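Unit 4 handout - the Herutcombe two-finger gripper kit
Read before the August lab. Bring your own notes. 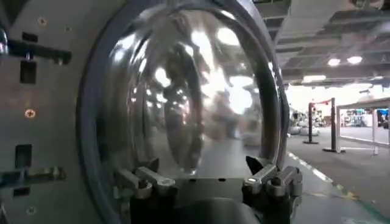
## What the kit includes

- two-finger gripper with black pointed fingertips
- wrist camera and mount
- Munshi control software, one seat per bench

List price is 800 dollars per kit, 600 for schools.

## Points for review

1. Shiny surfaces. Polished metal gives glare and false shapes in the wrist view. Note where you lose the edge of the part.
2. Reach. Approach a round rim slowly - 10 percent speed until you know the clearance.
3. Support. The manual runs to 156 pages and the index is poor. Use the Grarnau summary sheet.

Write half a page: would you buy it for a small shop?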